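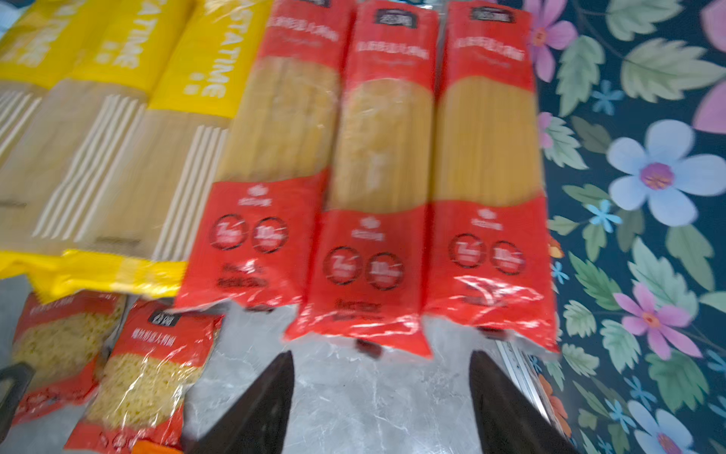 **Line 2 dry goods: what changes for packers from July**

The Skanley cell on line 2 moves from trial to daily use in July. It covers dry goods only: long pasta, short pasta, rice and pulses. Chilled, glass and anything over two kilos stay on the manual benches. Kinga Veres has the full item list and updates it when a product is added or withdrawn.

**What the cell does**

The arm picks single packages from the sorting surface and places them in the order tote. It works from a camera at the wrist, so it looks at each package from close range before the fingers close. The order itself still comes from Droltisel, and the pick ticket looks the same as before. When the cell finishes its part of an order, the tote moves to the bench for the remaining items and the final check.

Long pasta took the most work. A spaghetti package is stiff along its length, but the film at the ends is slack and gives the fingers very little to hold. The film also throws glare back at the camera, and the glare moves as the package moves. Packages that overlap are harder again, as the edge the camera finds may belong to the one underneath. The current setting grips across the body of the package at low force. Please don't ask for more force to gain speed. Strands break at the higher setting and the damage is hard to spot through a printed bag.

Short pasta behaves differently. The contents shift when the bag is lifted, and the weight can end up on one side of the grip. The arm now pauses after lifting and checks its hold before it travels.

**Speed and error rate**

In the last full week of the trial the cell handled 700 picks. Of these, 20 ended in a stop that needed a person, mostly two bags lifted together or a grip on loose film. An experienced packer is faster on the same items. The plan does not depend on the cell matching that pace. It runs through the breaks and the late slot, when the benches are thinly staffed, and the orders it has started are waiting when the shift comes back.

**What changes at the bench**

One person per shift is assigned as cell attendant. The attendant:

- loads the sorting surface and keeps it stocked
- clears stops from the panel
- pulls torn or badly creased packages before they reach the arm
- logs each stop with the item code and a short reason

Loading does not have to be neat. Mixed brands and mixed sizes can lie together, and packages may overlap. Stacks more than 2 high are outside what the cell has been set up for and will cause a stop. Keep labels up where possible.

The attendant role rotates. Nobody should hold it for two shifts in a row unless they ask to. Several packers said during the trial that watching the cell was more tiring than packing, and the rotation was shortened as a result. The role carries the same grade as bench lead for the hours worked.

Pick targets have been changed too. Dry goods were the quick items, and with those gone the average pick at the manual benches takes longer. Individual targets have been lowered to match. If your screen still shows the old figure after the changeover, report it to Kinga and don't work to it.

**Stops and reaching in**

Press hold at the panel and wait for the amber light before putting a hand over the surface. This applies to every stop, including short ones. The arm can be still while it is planning its next move. Bárány, who supply the fingers, recommend wiping the tips at each shift change, and the cloths are in the drawer under the panel. Do not use the bench spray on the wrist camera.

**Training**

Sessions last about 30 minutes and take place at the cell, in paid time. The first is on Saturday before the early shift. Sign up on the sheet by the Skindon lockers. Anyone who has not done a session stays off the attendant rota until they have.

**Still open**

Noise from the tote conveyor is above what was agreed for the nearest bench. A damped roller set is on order. Until it is fitted, that bench is used for returns only.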